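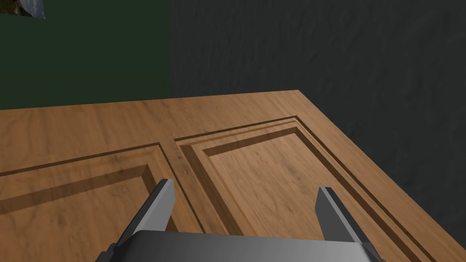 Hollis Doors: simulated double-door episodes for a two-armed mobile robot

Summary

Hollis Doors is a set of simulated episodes in which a wheeled robot with two arms deals with a pair of hinged panel doors and the room behind them. We made it to test one question: does a policy trained on wrist and head views together do better at narrow openings than one trained on the head view alone?

Contents

The release has 1,000 training episodes and 296 held-out episodes. Each one stores joint positions, base velocity, gripper commands, a wrist view per arm and a head view. All images are rendered. No real robot footage is included.
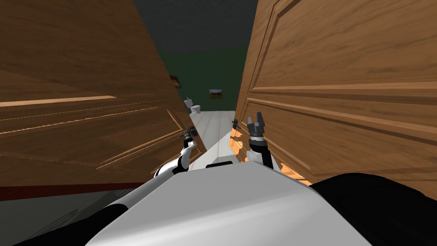
Head view between the two open doors, with the bathroom beyond.

How it was collected

Gareth Oakley and Imogen Bellamy drove the robot by teleoperation in the Ilia simulator during June. Start position and door angle were drawn at random for each episode. Wall finishes and floor materials were fixed per room. An episode ends when the base is past the door edges or when time runs out, and both kinds are kept. The field "outcome" tells you which.

Result

On the held-out set, the head-only policy got through 123 times out of 296. The policy with wrist views did better on narrow starts and the same on wide ones. Full tables are in results/passage.csv. We trained each policy with 2 seeds, so treat small gaps with care.
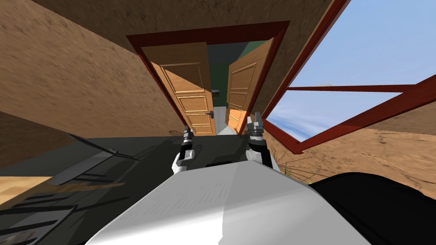
Head view facing the doorway, both doors open, strong tilt.

Known problems

Some head views are heavily tilted. We did not level them, and the base pose is logged if you want to filter.
Wrist views near a door can show little except wood panel. Depth is noisy there.
Door friction is the same in every episode.
Contact forces are not calibrated. Please don't report them.

Contact

Questions go to Kolbrún Hjaltested. Bugs in the loader go to Magnus Ogilvie.

Last updated 27 July 2025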